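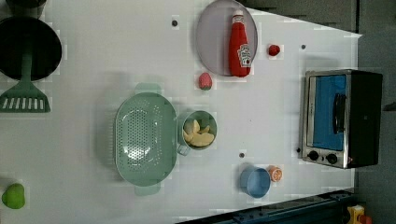

The play kitchen set laid out on the white table before the first run.

Setting up a tabletop for pick and place: the house rules we keep to

I wrote the first version of this page for new starters at our Todton bench, and it has grown a fair bit since then, mostly because people kept stopping me in the corridor to ask the same questions. If you are about to set out toys for a manipulation session and would like your recordings to be accepted first time, please read it through once with a cup of tea (well away from the table!) and then keep it open beside you while you work.

It covers laying out, checking and resetting. It doesn't cover calibration, or what to do when the arm faults, and those have their own pages.

Before you touch anything on the table

The arm must be parked and the stop button pressed in before your hands go over the tabletop. That applies to a ten-second job just as much as to a full reset. Hands over the table with the arm live is the one thing on this page that will get you sent home for the afternoon, and I'd much prefer not to have that conversation with anybody again.

Press the stop, say "hands in" aloud, and wait for the person at the screen to say it back. When you've finished, step behind the floor line and say "hands out". You will feel silly for a day or so. If you're working on your own, say it anyway and write "solo" in the log.

Sleeves up, lanyards off, long hair tied back.

Choosing what goes out

Each session sheet lists the objects by name. Use the names on the sheet and no others. We lost the best part of August to a batch where the same colander had been logged as "strainer", "sieve" and, in one run, "green thing with holes", and Adanech Feyisa very patiently went through all 3,769 entries to put it right. She found 2,622 that needed changing. Since then the sheet has been law.

The kitchen set is a good one to learn on, as it mixes big things that hardly shift with little things that roll. Check each piece over as you bring it out. Anything cracked, sticky or shedding paint goes in the Montecinos tray on the side bench and gets signed out of the set, and you don't swap in something similar from home, however good the match looks. I say this with love to whoever brought in the second aubergine.

Laying it out

Start with the largest object and work down. For the kitchen set that means the toaster oven first. Our sheets allow it upright or on its back, and in the photo it is on its back with the window facing up, so the sheet would read "oven, back". Get this right, because an instruction such as "open the oven" means quite a different movement in each case.

Next come the containers: pan, plate, colander, bowl, cup. Spread them across the table so that there is something to reach for on both sides. Containers may touch, as the colander and the light green bowl do, but if they do you must tick the contact box. A gripper going down on one rim may well push its neighbour along, and the person labelling the run needs to know that they began together.

Then the loose food and the tools. Please scatter these properly. People are tidy by nature – I certainly am – and left to ourselves we'll put every fruit in a neat row, which makes for very dull data. A bottle lying across a plate is fine. A strawberry on its side is fine. Food already in a bowl is fine too, provided that the sheet says "filled start" and you've written down which bowl.

Round things are the nuisance. Set them down, take your hand away and give them a moment to settle before you move on to the next one. If a piece won't stay put, choose another spot for it. No tape, no putty, no little dents pressed into anything.

The small dark marks on the tabletop stay as they are. Don't stick anything over them, don't draw extra ones, and don't line your objects up on them either.

Edges and the margin rule

This is where most layouts get sent back. Anything the robot is going to be asked to pick up has to be whole in the overhead view. Things that are only there as clutter may run out of view, but they can't be named as targets for that run. So with the table as it stands in the photo, the orange slice, the strawberry, the little red fruit and the blue cup could all be targets. The green apple at the left edge could not, and neither could the frying pan, until they had been moved further in.

If you move something inwards to make it a target, take a new start picture. The old one is no use to you after that, even if the shift was tiny.

Keep loose pieces well back from the rail as well. A piece that rolls down beside it is a perfect pest to fish out, and you'll be saying "hands in" all over again.

The start check

Once you are happy, do these in order:

Step back behind the floor line.
Take the overhead picture with the arm parked clear of the table.
Read the sheet aloud, top to bottom, while your partner finds each object on the screen.
Tick contact, filled start and oven position.
Both of you initial the sheet.
Release the stop.

Allow 2 people for this wherever you can. One person reading and looking at the same time will see what they expect to see, and I include myself in that.

Resetting between runs

We do 20 runs to a layout, then clear the table completely and begin again with a new sheet. Between runs, only put back what was moved, and put it back by eye. You needn't match the start picture to the millimetre, and small differences are welcome.

If a piece falls on the floor during a run, leave it there until the run is over and the stop is in. Mark the run "dropped" and keep it. Please don't delete dropped or fumbled runs! The Vestell team asks for them specifically, and the Lurkdale bench was caught out last year when it turned out they'd been binning theirs.

At the end of the session everything gets wiped, counted back into its box against the lid list, and the box goes on the low shelf with the label facing out. Sheets go in the blue folder, newest at the front.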